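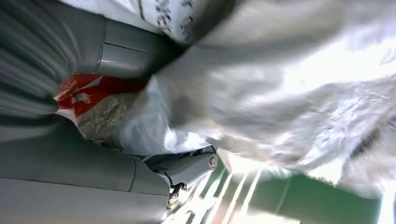
A colleague on the Dravel desk objected to the last entry in this notebook, writing in the margin that a foreign ministry which "takes note of" a decision has not supported it, and that the coding sheet should stop treating the two as neighbors on the same scale. The objection is accepted. Most of today's session went to working out what it does to the statements already coded.

Statement Coding Workshop, Baudry Protocol file
July 11, 2023

Purpose of the session

To review the support scale used for public statements on the Baudry Protocol, to recode the disputed items, and to agree on wording for the interim note. The Protocol, for colleagues who have joined the file since the spring, is the transit and inspection agreement between Zodham and Dravel, under which each side admits inspectors from the other at the rail crossings and at the river port of Trodham. The Zodham government must renew its consent every December. Last December it renewed with a reservation on the port, and it is the reaction to that reservation that we are coding.

State of the collection

The collection stands at 1,273 statements. These are foreign ministry releases, spokesperson remarks at regular briefings, joint communiqués, and letters circulated to the Protocol secretariat. News agency summaries are kept in a separate folder and are not coded unless the original text cannot be found. Where an agency and a ministry give different wording for the same statement, we use the ministry's wording and record the difference in the remarks column.

Duplicates remain a problem with the joint communiqués. The same text is often released by both parties on consecutive days, sometimes with a paragraph moved. The rule until now was to code the earlier release only. This hides the cases in which the second party has quietly left something out, and there are at least two such cases in the Dravel material. From now on both releases are to be coded and linked.

The scale

The old scale ran from open rejection to full endorsement in 6 steps, with "takes note" placed at step four, next to "welcomes with conditions". Placing it there was a mistake in the original design. In the practice of both foreign ministries the phrase is used to avoid a position, and in Dravel it is often used when the cabinet is divided. Averaging it with mild approval made Dravel look warmer toward the reservation than any of its officials have been in public.

The revised sheet takes "takes note", "is following closely" and "is studying the text" off the scale and puts them under a separate heading, Position Withheld. They will be reported by themselves and will not enter any average. "Understands the concerns of" stays on the scale at step three for the present. There was disagreement about this. One view in the room was that understanding another state's concerns commits the speaker to nothing. The other was that Dravel has used the phrase only toward governments it intended to side with, and has withheld it from Zodham since the reservation was announced. The second view seems better supported by the texts, but the point should be looked at again once the letters are finished.

Recoding

A set of 400 statements was drawn for recoding, weighted toward the winter months. Two coders worked separately from the original texts without sight of the old codes. Agreement was good on rejection and on full endorsement, as before. It was poor on anything that praised the Protocol and criticized the other party's conduct in the same sentence. The type sentence in this group is one in which Zodham reaffirms its commitment to the agreement and in the next clause accuses Dravel of using the inspections to slow freight at Trodham.

We considered splitting such sentences. The difficulty is that they are written to be read whole. The reaffirmation is what permits the accusation, and a reader in the Dravel ministry will take it in that spirit. The decision was to keep the sentence as the unit and give it two codes, one for the attitude toward the agreement and one for the attitude toward the other party. The sheet already has a spare column and no new form is needed.

Note for whoever takes the next batch: do not infer the second code from the first. Several of the older entries show a coder marking hostility toward the Protocol when the text was hostile only toward the other government. This matters for the interim note, where the earlier draft claimed that Zodham's support for the agreement had fallen over the winter. On the recoded texts the support is about level. What fell is the tone toward Dravel.

Translation

The secretariat's translations are not reliable enough for close work. The Dravel verb usually given as "regrets" has a stronger form that the ministry uses in formal protests, and the secretariat renders both the same way. Coders without the language should flag every "regrets" and pass it to the Dravel desk. The desk has asked for these in batches, not singly, and that is reasonable.

There is a smaller matter with the Zodham texts. The ministry posts an English version within the hour and sometimes corrects it the next morning without notice. We hold both versions for most of the winter, but not all. The January statement on the rail crossings is the worst case: the first version said inspections "will be" suspended and the corrected one said they "may be". The press in Dravel reacted to the first. We code the corrected version and keep the first in the linked file, with the time of capture.

Letters to the secretariat

Some 3,000 pages of correspondence were released in the spring and have been only partly read. The greater part is routine – notices of inspectors' travel, requests for rooms, acknowledgments – and will not be coded. The letters worth having are those in which a third government gives its view of the reservation. Third governments tend to be plainer in letters than in public. Several that "took note" at the podium used firmer language on paper, in both directions.

This raises the question of whether a letter and a public statement by the same government should be weighed alike. No decision today. My own inclination is to report them side by side and leave the weighing to the reader. A public statement is addressed to a good many people at once, the speaker's own parliament among them, and a letter has one addressee.

Wording for the interim note

The sentence claiming that Dravel "broadly accepts" the reservation is withdrawn. The replacement reads: Dravel has not stated a position on the reservation as such, and its public remarks have dealt mainly with the conduct of inspections at Trodham. The paragraph on third governments is held back until the letters have been read. The chart on the second page is to be redrawn with Position Withheld as a separate bar, and the old version should be removed from the shared folder to prevent its being quoted.

Open items

Status of "understands the concerns of" at step three.
Linked coding of joint communiqués, starting with the two Dravel cases.
Missing first versions of Zodham texts for the winter – ask the library whether the press office feed was archived.
List of "regrets" passages to the Dravel desk.
Reading order for the remaining letters. The port correspondence should come first, then the rail crossings.

The codebook page on the scale has been replaced and the old page struck through and kept behind it. Codes entered before today carry the earlier version mark and should not be mixed with new ones in any table until the recoding is complete.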